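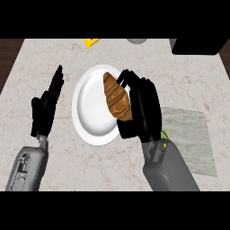
Croissant and a white plate on marble.

Learning to Have Breakfast
by Mulugeta Moges
August 28, 2025

In the house where I grew up, breakfast was an event for other people. My father left before it was light and took his bread in his pocket. My mother ate standing, with one hand, and with the other hand she was already doing something for us. I learned from them that the morning is a corridor and you should not stop in it. For most of my adult life I had a coffee, black and too hot, and I was proud of it.

I want to write about how this changed, although it is a small thing and I am a little shy about it.

When I moved to Uvside I rented a room above a shop that repairs shoes. The room had a bed, a sink, a window on the street and a kind of shelf where I could put an electric pot. I did not know anybody. My work at that time was translation of manuals for a company that sells water pumps, so I did not need to go anywhere either. I woke up, I drank the coffee, I sat down in front of the computer and at one o'clock I noticed that my hands were shaking. I thought this was because of the coffee, and I changed to a weaker coffee. The hands continued.

It was the shoemaker's wife who told me, in a very direct way, that I looked gray. She did not ask what I ate. She asked when. I said lunch. She made a face I can still see, and she told me that the bakery on the corner opens at six and that there is a bench in front of it.

The bakery is called Parri. It is 700 meters from my old door if you go by the canal, less if you cross the parking lot. For a week I walked there every morning only because I was afraid she would ask me. I bought a roll, I ate it on the way back, and I considered the matter closed. So I was eating in the corridor, the same as my father.

What changed it was rain. One morning in June it rained so hard that I could not walk back, and the woman at the counter pointed at the little table by the window without saying a word. I sat down. She brought me a plate, a knife, some butter and a cup, and I understood that I would be there for as long as the rain wanted. I had no book with me and I had left my phone in the room. I had to look at my breakfast and at the street.

I would like to say that it was beautiful. It was mostly uncomfortable. I did not know what to do with my knees. I finished the first half of the roll very fast and then I had nothing to do, so I ate the second half slowly, and this was maybe the first time since childhood that I tasted bread in the morning. It was a bit salty. The crust was thicker on one side. An old man at the next table was cutting his toast into narrow strips, all of the same width, and he was so serious about it that I started to be serious about mine.

The next morning it did not rain and I sat down anyway.

I have to explain that I am not a person who changes his habits easily. I have worn the same model of shoe for many years (the shoemaker approves). So I treated breakfast like a language, and I gave myself lessons. The first lesson was only to sit. The second was to sit without reading, which was much harder, and I still fail at it. The third was to eat something that I had prepared by myself, at my own table, and for this I first needed to have a table.

I found one at Clandenance, the second-hand hall behind the bus station. It is round, with a burn mark shaped like an iron, and it cost me less than the taxi that brought it home. The driver and I carried it up the stairs with the legs in front, and we scratched the wall, and the mark stayed there until I moved out. The table was too large for the room. To open the window I had to lean over it with my stomach on the wood. But from that day on I had a place where a meal could happen.

I made many mistakes in the beginning. I tried to make the breakfasts that I saw in magazines, with seeds and cut fruit, and I ate them with a feeling of duty. I bought a honey so expensive that I was afraid to open it. I tried porridge for a whole month because a colleague said it was good for the heart. It may be good for the heart, but I began to stay in bed longer in order not to meet it.

Then I asked myself what I liked to eat as a child, on the rare days when we sat down together. These were holidays, and sometimes a Saturday when my aunt visited. There was flat bread torn by hand and warmed again in butter with red pepper, eaten from one dish. There was tea with too much sugar. My aunt talked the whole time and my mother, for once, was sitting. I had forgotten this completely. I remembered only the father with bread in the pocket and I had made of him the entire story.

So now, on slow mornings, I make a version of this. My version is not correct and my sister laughed at the photo I sent to her. The pepper I can buy here is too mild, and I use more of it to help, so everything becomes very red without becoming hot. I tear the bread in smaller pieces than my aunt did. I let the butter go a little brown. I drink the tea with less sugar, except on birthdays.

On the fast mornings I still go out. I moved last year to the other side of town and Parri is no longer on my corner, but bus 961 stops in front of it and the ride is short. I usually take a croissant there, which for me is a thing I would never try to make at home. I read a recipe once from beginning to end, standing in a bookshop. It had so much folding and waiting and putting in the refrigerator that I was tired when I closed the book. I think there are foods that should be left to people who get up at three in the morning, and the rest of us should say thank you and pay.

I have a weak opinion about jam with a croissant, and a strong opinion about plates. A croissant needs a plate that is bigger than you think, because of the crumbs. At Parri they sometimes give you only a paper napkin when they are busy, and then you carry your breakfast in your lap for the rest of the day. My friend Alance says that the crumbs are for the birds and that I worry too much. Alance eats in the car.

Because I translate, I think often about the word itself. In English you break a fast, and people here told me this as if it was a secret, each of them very pleased. In my language the word we use is closer to "what is for the morning," and it makes no promise about hunger. I like both. But I had lived as if the English word was an advice I could refuse, as if the fast was something strong and I was strong because I continued it.

I do not want to preach. There are people who feel well without eating until noon, and I know some of them, and they are healthier than me and they run up the hill behind the library. I only know that my hands stopped shaking. Also I became slightly nicer on the telephone before ten, and the pump company noticed this before I did.

The other thing that changed is that people started to come. You cannot easily invite a stranger to dinner. Dinner is long, there is wine, somebody has to decide when it is over. But you can say to a neighbor "come for tea at eight," and at nine everybody has to go somewhere, and it is nobody's fault. Last winter we were once five at the round table, with one person sitting on the laundry basket turned upside down. We spoke about the price of heating and about whose dog it was that barked in the night. It was the dog of the person on the basket – she admitted it with her mouth full.

My mother visited in spring. I had prepared for this a long time, more than was reasonable. I put the bread and the red butter in the middle, I poured the tea, and I asked her to sit. She sat for maybe a minute. Then she got up to wash the pan. I told her that the pan could wait, and she said that she could hear me from the sink, I should just talk louder.

So I took my cup and stood next to her, and we had breakfast like this, both standing, with the water running. She told me that my aunt's bread was always burned at the bottom and that they used to hide those pieces under the others. I never knew this. I have decided to burn mine a little from now on, and to see if somebody says anything.

Next week I will try the honey. It has become hard as a stone in its jar, and I have read that you must put it in warm water and be patient. If a reader knows how warm, please write me.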